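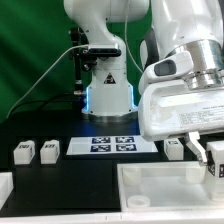 Fig. 1. Block handling cell, arm at work over the right-hand tray.

Week 6: What the Quote Leaves Out
Notes by Miroslava Lysenko

The Brakik quote for a single arm fits on one page, and people fall in love with it. Then they buy the arm and discover they own a very expensive coat rack. Your budget has a line for the arm. Give it lines for the stand, the clamps, the cabling, the sensor and the table too. In last year's class plans these extras came to roughly 40 percent of the total, and most teams had penciled in zero.

Lead times: Momis ships grippers in 8 weeks. Plan on 7 if you enjoy disappointment.
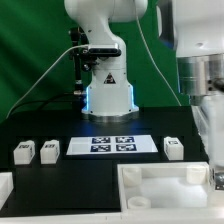
Fig. 2. Same cell. Note the cables at the back and the printed marker sheet between the blocks.

Cheap things belong in the plan as well. Trays, backdrop cloth, printed markers, spare blocks. Vesna Atanasov's rule is to order double of anything that costs less than lunch.
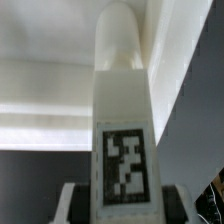
Consumables and spares get their own tab in the Zepeda worksheet, separate from capital items, and the finance office will send it back if you mix them. Fingers go under spares. So do marker labels: the one stuck on the front of the gripper body costs pennies, but somebody has to print it, and that somebody bills hours.

Draft budgets due in October, before the Clerley visit. Bring the shipping terms.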